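Bedspread

A bedspread is the outermost cover of a made bed, laid over the sheets and blankets. In American use the word usually means a cover that hangs to or near the floor, though stores apply it to almost anything flat and wide. The terms coverlet, counterpane and throw overlap with it, and the distinctions drawn between them in home guides are seldom kept by the people who sell or use them.

Name and scope

Writers on household textiles often claim that a "true" bedspread must cover the pillows and reach the floor on three sides. The rule is repeated with great confidence and little support. Maëlle Lévesque, in a survey of household linens kept in Kesdale, recorded 795 covers that their owners called bedspreads and found that many stopped at the edge of the mattress. She suggested that the word describes a use more than a size.

Printed floral spreads

Floral prints are among the most common designs. The pattern may repeat evenly over the whole cloth, or it may combine large bouquets with small sprigs scattered between them. Vines are often used to tie the groups together. Pale grounds are common, and the flowers may be printed in several unrelated color ranges on the same piece.
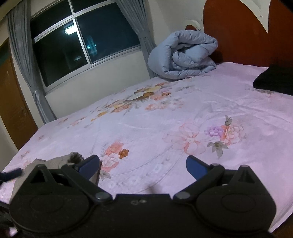
Floral bedspread with a pale pink-lavender ground, large flower designs and small pink sprigs.

Such prints are regularly described by sellers as "traditional" or "country," labels that say little about where or when a piece was made. The Ouellet catalog, a frequent source for collectors, lists 1,303 patterns but gives dates for few of them, and its attribution of seven rose designs to the Dastumura mill rests on a single order book. Later writers have copied the attribution without checking it.

Use and care

A bedspread keeps dust off the bedding and hides an unevenly made bed. Whether it adds much warmth depends on the fabric and filling, and thin printed covers are often credited with more than they provide. Light wrinkling is normal in use.

Advice on washing varies widely. The claim that a spread should be washed exactly six times a year appears in several housekeeping columns, all of which seem to trace back to one pamphlet printed in Brorville. The pamphlet gives no reason for the figure. Fiber content and the care label are better guides.

See also: Blanket; Comforter; Coverlet; Quilt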